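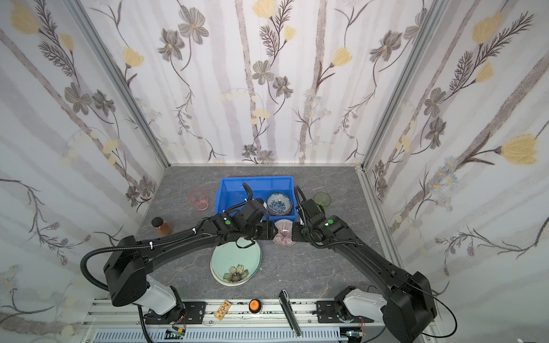
Putunix Blue Crate Review: Good for Dishes, Less Good for Shelves

I bought the Putunix crate to hold small bowls and saucers. My dishes don't match and most of them are odd sizes, so stacking them in a cabinet has never worked well. The tall stacks lean, and the bowl I want is always at the bottom of one.

Updated 31 March 2020 with notes on cleaning.

Putunix sells the crate in two sizes. Mine is the smaller one. It ships in one piece with no lid, no feet and no label holder. The larger one is longer but the same height, and I would only get it if you have a deep pantry.

Build

The plastic is stiff and bright blue. The walls are ribbed and there is a raised rim along the top, and those two things do most of the work. I can lift the crate by the rim with bowls in it and the sides don't bow out. The cheaper Wuvar tub I had before was smooth-sided, and it sagged in the middle whenever I picked it up full. It finally split at a corner in July.

There was a little rough plastic along the underside of the rim when it arrived. A few strokes with a nail file took care of it.

Using it for dishes

Small bowls fit best. I nest them in twos, with the wider one on the bottom, and set the pairs next to each other. Plates are another matter. Side plates will go in on edge, but they slide around, and I ended up leaving mine in a stack on the counter. Glasses fit standing up. I don't like having glass next to ceramic, so they stay outside the crate too.
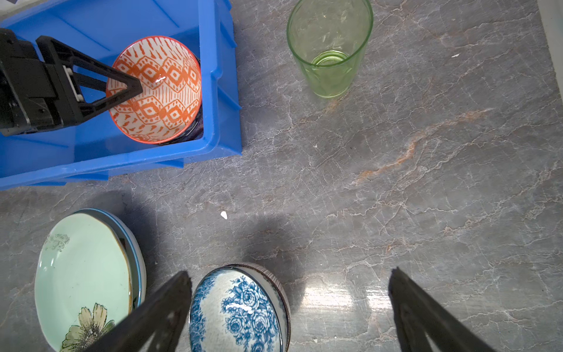
The crate on a gray marble counter, with an orange-patterned bowl inside.

The bottom is hard and slick. Bowls slide when you carry the crate at an angle, and they make a lot of noise doing it. I cut a piece of Renau shelf liner to fit and that solved both problems. A liner should come with it at this price.

On a stone counter the crate stays where you put it. On a painted shelf it moves every time you pull a bowl out. It also sticks out past the edge of my standard upper shelf, far enough that the cabinet door won't close. Measure your shelf before you order, and measure to the outside of the rim. The size on the Putunix page is for the inside.

Cleaning

Warm water and dish soap are enough for dust and crumbs. Grease settles between the ribs and needs a brush. I have not put it in the dishwasher, as the sticker says hand wash only. The sticker itself came off cleanly after 30 minutes of soaking.

After 60 days of daily use there are light scratches on the bottom from the bowl feet. They don't show from the outside. The color looks the same as when it was new.

Compared with the Vrettos bin

The Vrettos bin is the other one I looked at. It has cutout handles and comes in white or gray. The handles are more comfortable than the Putunix rim, but the walls are thinner, and I could flex them with one hand in the store. For dish towels or bags of pasta I would take the Vrettos. For anything heavy I would take the Putunix.

Pros: stiff walls, solid rim, easy to wipe out
Cons: slick bottom, no handles, too deep for a standard upper shelf

I would buy it again for a counter or a pantry floor.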